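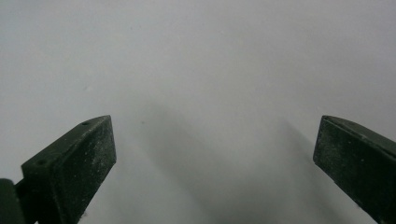

Chenxi Yao says a white work table is a promise to clean it every day for the rest of your life, and that I should have gone with gray. I got this by phone at breakfast, with chewing, and I laughed so hard I had to put the toast down. Too late for gray! The second coat is on and I love it.

Tue 28 August

Up before the alarm. I went straight down to the back room in my socks to look at the table, before coffee, before anything, and the white was so even I stood there grinning at it. A bit cooler and brighter one way, softer the other, and no brush marks I could find. There is one tiny dark speck near the middle, a little to the left. I looked at it for a good while and have decided to leave it until the last coat. Chenxi would have had it out with a fingernail.

The old top was orange varnish with a burn at one end and a hundred rings from glue pots. It came off the Sultbridge yard sale pile in June and I paid more than I should have, but the legs are so solid you could park on them. It is 156 cm long, which meant taking the door off to get it in (the door is still off, it's leaning in the hall, I keep saying good morning to it). All summer it sat there with boxes on it and now the boxes are in the hall too, with the door.

Sanding again today. 400 paper, very light, little circles, then long strokes. I like this part so much more than I expected to. You can't hurry it and you can't really think about anything else, and after a while the feel of it changes under your palm, from grabby to smooth, and you know you're done with that patch. I had the radio on for the first half and then turned it off so I could listen to the paper. White dust on everything. It was in my eyebrows and down my collar, and on the windowsill I'd wiped last night. The vacuum gets most of it and the damp cloth gets the rest, or gets it moving around anyway.

Lunch was cold noodles on the back step. Walked down to Tindik after for more paper and a new roller sleeve, the short nap kind. They only had the two-pack so now I own a spare. While I was there I looked at the drawer pulls again -- the little round ones -- and did not buy them. I'm quite proud of that. They're on the bottom shelf by the hinges if I weaken.

The can of Greklow says wait 14 days before putting anything heavy on it. Fourteen! I have the cutting mat ready, and the good lamp, and the jar for the bone folders, and I've already drawn out where it all goes. Presses on the left end where the light is poor anyway, paper along the back, and the whole middle kept clear so I can lay out covers without moving things first. At the old desk I was folding signatures on my knees half the time. The thought of that much clean open space makes me want to start seven books at once.

Quan's album comes first, though. I promised it for the fall and so far it's a stack of photos in a shoebox and a swatch of blue cloth. I'd like to sew it on linen tapes, and I think the blue will look wonderful laid out on the white. I could see the color properly for once. Everything looked brown on that varnish, I matched endpapers twice last winter and got them wrong both times.

Called Chenxi back this evening to report on the sanding and we went around about gray one more time. Dust doesn't show on gray, glue doesn't show on gray. But that's what I like about white, I want to see the glue before it gets on somebody's pages! We agreed on a sheet of newsprint for the messy jobs, which I would have done anyway. Then we talked about her sister's knee for half an hour.

Arms sore, the right one mostly. Wiped the sill again before bed and washed out the roller tray, and found my good tape measure, which had been in my apron pocket the whole time.

Tomorrow: rehang the door if I can find the pins. Last coat early, before it gets warm. Buy milk.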